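시뮬레이션 데이터 수집 정례회의 회의록

시기: 6월
시간: 오후 2시 시작, 오후 3시 40분 종료
장소: 3층 소회의실 및 화상 연결
참석: 수집 파트, 학습 파트, Josefina Farías(Dekker, 화상), Wim Martens(Gruvismont, 화상)
작성: 수집 파트

1. 지난 회의 조치 사항 확인

원격조작 콘솔의 손목 회전 지연 건은 Ovik 쪽 드라이버를 교체한 뒤 재현되지 않아 종결 처리한다. 에피소드 이름 규칙은 아직 두 가지가 섞여 있다. 다음 배치부터 새 규칙만 쓰고, 기존 파일은 학습 파트에서 스크립트로 일괄 변경한다. 조작자 교육 자료 개정은 절반 정도 진행되었으며 다음 회의로 이월한다.

2. 수집 현황

상자 집기 과제의 목표는 물체 배치별로 나누어 총 200개 에피소드이다. 이번 회의 시점까지 제출된 것은 74개이고, 그중 검수를 마친 것은 40개이다. 제출 속도보다 검수 속도가 느리다는 점에 참석자 모두 동의하였다.

검수에서 반려가 많았던 유형은 접근 도중 조작자가 방향을 크게 바꾼 경우와, 집기가 끝난 뒤 기록을 늦게 종료한 경우이다. 앞의 유형은 망설임이 그대로 학습된다는 이유로 지금까지 전부 반려해 왔으나 기준이 문서로 정리되어 있지 않다. 뒤의 유형은 후처리로 잘라낼 수 있으므로 앞으로는 반려하지 않고 꼬리 구간만 제거한다.

3. 벽 쪽 배치 과제

물체가 벽에 가까이 놓인 배치를 별도 묶음으로 분리하자는 제안이 있었다. 작업면 가운데에 놓인 물체와는 접근 각도가 다르고, 손가락을 벌리는 폭도 미리 정해 두어야 한다. 현재 보드게임 상자로 수집을 시작한 상태이며 양팔 구성을 그대로 사용한다. 상자 외에 다른 물체를 추가할지는 첫 묶음의 학습 결과를 보고 정한다.

시작 자세를 고정할지에 대해서는 의견이 나뉘었다. 수집 파트는 고정해야 에피소드 길이가 일정해진다는 입장이고, 학습 파트는 시작 자세가 다양해야 정책이 덜 취약하다는 입장이다. 논의 끝에 그리퍼를 연 상태로 시작하는 것만 고정하고, 팔의 위치는 정해진 범위 안에서 무작위로 두기로 하였다.
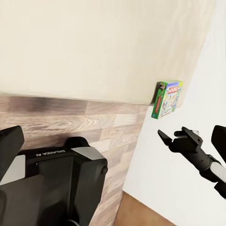

Josefina Farías는 실패한 시도를 모두 버리는 현재 방식에 반대한다고 말하였다. 한 번 놓쳤다가 다시 잡는 동작이 예제에 전혀 없으면, 학습된 정책은 첫 시도가 빗나갔을 때 허공에서 멈추거나 같은 자리를 반복해서 집으려 한다는 것이다. 재시도가 포함된 에피소드는 따로 표시해서 보관하고, 학습에 넣을 비율은 나중에 조정하자고 제안하였다.

이에 대해 학습 파트에서는 조작자가 일부러 실패를 만드는 경우는 구분해야 한다고 답하였다. 의도적인 실패는 동작이 부자연스럽고, 복구 동작도 지나치게 매끄럽다. 자연스럽게 발생한 재시도만 보관하는 것으로 정리하였다. 한 에피소드 안에서 재시도가 3회를 넘으면 종전대로 반려한다.

4. 장면 변화 설정

Wim Martens는 조명과 벽 색상을 에피소드마다 바꾸는 설정을 Multora 장면 편집기에 넣어 두었다고 보고하였다. 다만 색상을 바꿀 때 바닥 재질까지 같이 바뀌는 문제가 있어 현재는 꺼 둔 상태이다. 수정 전까지는 기본 장면으로만 수집한다.

손목 카메라의 위치 오차를 무작위로 주는 기능도 검토하였다. 실제 장비에서는 카메라를 다시 달 때마다 각도가 조금씩 달라지므로 필요하다는 의견이 많았다. 오차 범위는 Dekker 작업장의 장비에서 측정한 값을 받아서 정한다. Josefina Farías가 측정표를 공유하기로 하였다.

충돌 판정에 관해서는 상자 모서리가 벽을 살짝 파고드는 현상이 보고되었다. 영상으로는 거의 드러나지 않지만 접촉력 기록에 튀는 값이 남는다. 물리 계산 간격을 줄이면 사라지지만 콘솔의 반응이 느려진다. 수집은 현재 간격으로 계속하고, 저장된 궤적을 촘촘한 간격으로 재생하여 접촉력만 다시 기록하는 방법을 시험한다.

5. 검수 인력

학습 파트에서 한 명이 다음 배치까지 검수를 지원한다. 검수 화면에서 양쪽 손목 영상을 동시에 볼 수 있게 해 달라는 요청이 있었으며 Ovik에 전달한다. 언어 지시문 표기도 통일이 필요하다. "상자를 집어라"와 "상자를 들어라"가 섞여 있는데, 물체를 작업면에서 띄우는 데까지 포함하는 과제는 "들어라"로 적는다.

6. 결정 및 담당

- 벽 쪽 배치를 별도 묶음으로 분리: 수집 파트
- 재시도 에피소드 표시 항목 추가, 반려 기준 문서화: 학습 파트
- 바닥 재질 연동 문제 수정: Wim Martens
- 손목 카메라 측정표 공유: Josefina Farías
- 접촉력 재기록 시험: 학습 파트
- 지시문 표기 통일 및 기존 지시문 수정: 수집 파트

7. 기타

저장 공간이 부족하다는 경고가 두 번 있었다. 반려된 에피소드의 영상은 배치가 끝나면 삭제하고 궤적 파일만 남긴다. 재시도 표시가 붙을 수 있는 기존 반려분은 학습 파트가 확인할 때까지 삭제를 보류한다.

다음 회의는 벽 쪽 배치의 첫 묶음 검수가 끝난 뒤에 소집한다.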